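Section 4: Setting Up the Bench for Water Testing
September
By Zuweira Lamptey

This section covers preparing a small-volume bench for the Makeck 1603 well water kit. Read Section 3 (Sample Collection) first. Samples that have been in transit longer than the limit given there should be discarded and collected again.

4.1 Location

1. Choose a bench that is level in both directions. Check with a spirit level along the front edge and then across the depth.
2. Keep the bench out of direct sunlight. The color reagents fade under strong light, and readings will come out low.
3. Switch off any fan or vent that blows across the work surface.
4. Wipe the surface with deionized water and a lint-free cloth. Do not use household cleaners. Many contain phosphate, which will show up in Test C.

4.2 Pipette storage

5. Place the stand toward the back of the bench, where sleeves will not catch it.
6. Press down lightly on each end of the crossbar. If the stand rocks, move it before loading anything onto it.
7. Hang pipettes upright. Never lay a pipette flat with liquid in the tip.
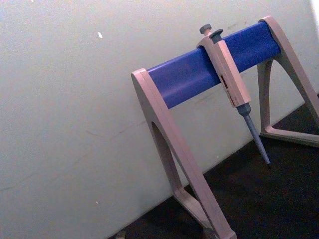 Fig. 4-1. Pipette stand, crossbar and legs.

Note: Stands differ between suppliers. Any model that holds the pipette upright and clear of the bench is acceptable.

4.3 Reagents

8. Take the reagent box out of cold storage and leave it closed until it reaches room temperature. Opening it early lets moisture condense on the powder packets.
9. Check the lot number on each bottle against the card in the lid. Do not mix lots within one test series.
10. Write the opening date on every bottle. Reagent A keeps for 40 days after opening. Reagent B keeps for 16 days.

CAUTION: Reagent B is corrosive. Wear gloves and eye protection. If it contacts skin, rinse with running water and consult the safety sheet.

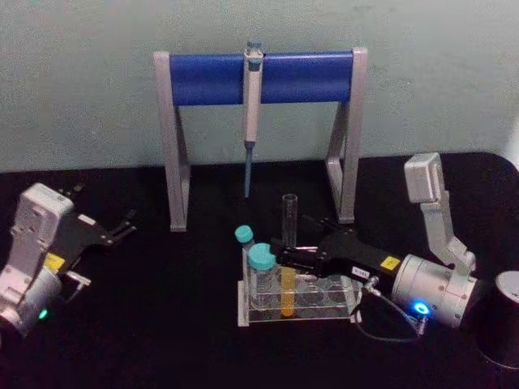
11. Return any bottle not needed for the current test to the box. Caps must not be swapped between bottles, even when the threads match.

4.4 Blank and standard

12. Fill one clean tube with deionized water. This is the blank.
13. Fill a second tube from the 100 ppb standard bottle.
14. Run both through Test A before any well sample. The blank must read zero. If it does not, replace the deionized water and repeat.
15. Record both results on the log sheet, with the time and your initials.

Note: Sites on the Rorkville aquifer often carry high iron, which turns Test A slightly yellow. Use the iron correction table in Appendix 2.
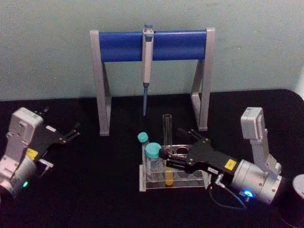

16. Change the tip between every sample, including repeats of the same well. Used tips go in the sharps container.

CAUTION: Do not pour spent reagent into a sink connected to a septic system. Collect it in the waste jug and follow local rules for disposal.

Continue to Section 5, Running a Test Series.

Comments (3)

Edin Berisha
Step 14 failed for me twice. The deionized water was from an old jug. A fresh one read zero right away.

Wumpini Nyarko
Does the 16 days for Reagent B still apply if it goes back in cold storage after each use? The card in my lid doesn't say.

Zuweira Lamptey
Wumpini, yes. The limit assumes cold storage between uses. Discard it sooner if it turns cloudy.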